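I spent most of August rebuilding the shot log for our rec league team, and this post covers what changed and why the old numbers were wrong. Most of it is bookkeeping. If you only want the free throw part, skip to the third section.

## What was in the log

Last season's log had 3432 rows, one per field goal attempt, covering both teams in every game we played in the Skornport league. Each row had a game number, a period, a zone, a result, and a flag for whether the shot came off a pass. I typed the rows in from paper sheets, usually the same night.

The zones were the weak point. I had used seven of them, copied from a chart made for a full-size court. The gym at Pellness is shorter than that and the three-point line there runs very close to the sideline, so the corner zone is a strip hardly wide enough for a shoe. Shots that anyone in the building would call a corner three were going down as wing threes, and the wing percentage looked better than it should have. 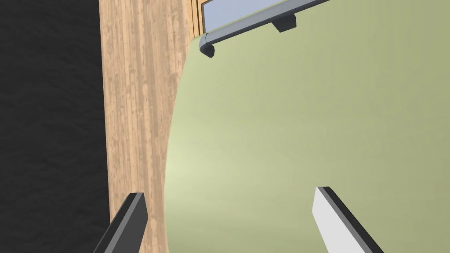 The fix was to drop the borrowed chart and draw zones from the floor itself. I measured from the center of the rim to each line at Pellness and did the same at the Maihi gym, where we play the other half of the schedule. The two courts now have separate charts that feed the same zone names. A corner three is any attempt from behind the line and below the level of the free throw line extended halfway to the baseline. That is a loose definition, but it gives the same answer on both floors.

## Recoding

I did not recode every row. The paper sheets have a small x for each shot, and for two-point attempts inside the lane the old zone was nearly always right. I pulled only the rows marked wing, corner or long two. That left about 1000 to check against paper.

Of those, 551 moved to a different zone. Most went from wing to corner. A smaller group went from long two to wing three, which was a different mistake: the sheet had the x on the line, and I had been reading "on the line" as behind it in some games and inside it in others. The scorebook settled those, because the points had to add up.

Our corner percentage came up a little and our wing percentage dropped a good deal. The team's total did not change, as it shouldn't. What did change is the picture of our offense. We had been running a high screen to free a shooter on the wing, on the strength of a number that was partly made of corner shots. The pass to the corner comes out of the same set – it is the second read – and we were treating it as the bailout.

I sent the new charts to the team list before posting them here.
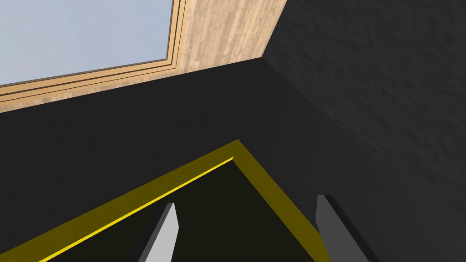

One reply said the corner number was still too kind to us, on the grounds that half of those attempts came late in games that were already decided, when the other side had stopped closing out. The same reply asked for the chart to be run again with every fourth quarter removed if the margin was over fifteen.

That is a fair request and I ran it. Removing those quarters takes out more corner attempts than wing attempts, and the gap between the two gets smaller. It does not close. I would not build a whole offense on what is left, but I would move the corner from second read to first on at least some possessions and see what the defense does about it.

## Free throws

Free throws were kept on a separate sheet and had none of these problems, but they had one of their own. The sheet recorded makes and misses per trip, not per shot. A one-for-two trip does not tell you which one went in. People on the team are convinced that we miss the first and make the second, and the log cannot say whether that is true.

Starting this fall the sheet has a box for each shot, in order. It takes no extra time at the table. I also added a column for the minute of the game, so fatigue can be looked at later if anyone wants to.

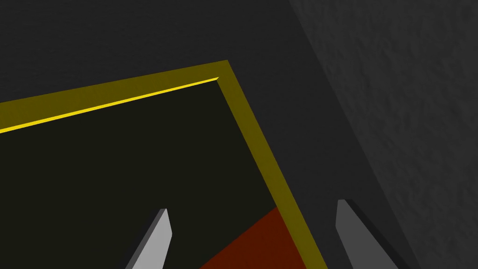 *An olive-rimmed tray seen from above, with two gripper fingers.*

The software side is plain. The log lives in a spreadsheet, and a short script called Trikura reads it and prints one chart per gym. I wrote it for the old zones and had to change the part that places each shot, so charts printed before August should be thrown out. The file format is the same apart from one new column for the gym, and blank cells in that column are read as Pellness.

Still to do: rebounds. We record who got the ball but not where the shot came from, and joining the two tables by game clock fails whenever there are two misses in the same minute. I plan to give each shot a number and write that number next to the rebound.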